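## 4. Comparing Grippers in the Simulated Bench

This section covers running the same trial with two grippers in the Zurstead bench scene. Finish Section 3 first. The arm should already move from the jog panel, and the wrist camera should already show up in the viewer.

You will need:

- the Zurstead bench scene, loaded and saved under your own name
- the Dasermont gripper model and the Ueda gripper model
- a Wasolau controller profile for each gripper
- an empty results folder

Both profiles are in the profiles folder. Don't edit the copies that came with the install. Make your own and rename them.

### 4.1 Load the first gripper

1. Stop the simulation. The status line should read STOPPED, not PAUSED.
2. Open the tool menu and select the Dasermont gripper.
3. Load the Wasolau profile with the matching name.
4. Set the opening speed and the closing speed to 40 percent.
5. Start the simulation and send Open, then Close, then Open again.
6. Check that both fingers move at the same time and stop at the same point. If one lags, reload the profile and repeat step 5.

**Note:** A paused simulation will let you swap the tool, but it keeps the old joint limits. The fingers will then stop short or pass through each other. If you see either one, stop, reload the scene, and start again from step 1.

### 4.2 Set the wrist camera

The camera stays in one place on the wrist for both grippers. Don't move it to get a nicer view of one tool. If you do, the two sets of recordings can't be compared.

1. Open the camera panel and select the wrist camera.
2. Load the saved mount position. Don't type it in by hand.
3. Turn shadows on. The shadow of the arm and gripper on the tabletop is a useful check on height, and some vision models do worse with it. You want that in the results.
4. Turn automatic exposure off.
5. Open the gripper fully.
6. Look along the bottom border of the wrist view. Both black fingertips should show there, with space between them. If only one shows, the tool is rotated on the flange. Go back to 4.1.

The fingertips only need to show a little. Seeing more of them means giving up table area, and the detector needs the table area more.

### 4.3 Find the start pose

Every trial starts from the same pose, named BENCH_START in the pose list. You can check it by eye from the wrist view before you record anything.

1. Send the arm to BENCH_START at low speed.
2. Wait for the status line to read IN POSITION.
3. Find the gray pegboard in the upper left of the view. One corner should point to the right, with the mounting hole at its tip fully visible.
4. Find the corner of the blue tape. It should be left of center, in the upper half of the view.
5. Find the white dotted plate at the far left. Only its right corner should be showing.
6. Save a still from the wrist camera in the results folder.

The still at the end of this section has all of these where they should be. Compare yours with it at the same window size.

If the whole plate is visible, you are probably at BENCH_HOME. The two names sit next to each other in the list and it's an easy slip. If the tape corner is close but off by a bit, the mount position was not loaded. Repeat 4.2 from step 2.

**Caution:** Do not correct the view by jogging the arm. The view may end up looking right while the joint values are wrong, and the first move of the trial will start from the wrong place. On the real arm this can drive the fingers into the pegboard.

### 4.4 Run the first set

1. Set the random seed to 3442.
2. Set the trial count to 14.
3. Turn on logging for joint positions, finger width, and wrist camera.
4. Press Run Set.
5. Leave the viewer alone until the set is done. Dragging the outside view is fine. Clicking on the arm is not, as it takes control away from the script.

A failed pick does not stop the set. The script marks it, returns the arm to BENCH_START, and goes on. A joint limit error does stop the set. When that happens, throw out the whole set and run it again with the same seed. Don't join two partial sets together.

When the set finishes, rename the log with the gripper name first and the seed second.

### 4.5 Swap and repeat

1. Stop the simulation.
2. Select the Ueda gripper and load its profile.
3. Set the speeds again as in 4.1. They go back to the default on every tool change.
4. Load the camera mount position again.
5. Send the arm to BENCH_START and save a new still.
6. Put the two stills side by side. The pegboard, tape, and plate must line up. The fingertips may differ in shape and spacing.
7. Run the set with the same seed and the same trial count.

**Note:** The Ueda model has its tool center point set at the finger pads. The Dasermont model has it at the very tips. The profiles allow for this. If you load the wrong profile, the picks will all be too high or too low by the same amount, and the grip results will look bad for no good reason.

### 4.6 Read the results

Open the compare tool and add both logs. Look at the columns in this order:

- **Pose check.** Both rows must say OK. Ignore everything else until they do.
- **Frames dropped.** A few are fine. If one log reads 159 or more, close other programs and run that set again.
- **Picks held.** Counts picks that stayed in the fingers through the lift.
- **Width at hold.** A value near zero on a held pick means the fingers closed on nothing and the pick was marked wrong. Check the recording.

Small differences in picks held don't mean much from one set. Change the seed and run both grippers again before you choose one. Keep the stills with the logs; the compare tool doesn't store them, and you will want them if a result looks odd in a month.

Reference view for BENCH_START, gripper open:

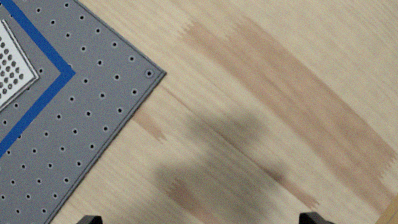
*Aivar Žukauskas*

Section 4 last changed Thursday, May 21, 2026. The pose list was renamed in this version, so BENCH_START replaces the older START_A. Scripts that still call START_A will stop at the first move with a "pose not found" message. Change the name in the script and run it again. Section 5 covers moving the saved profiles to the real arm.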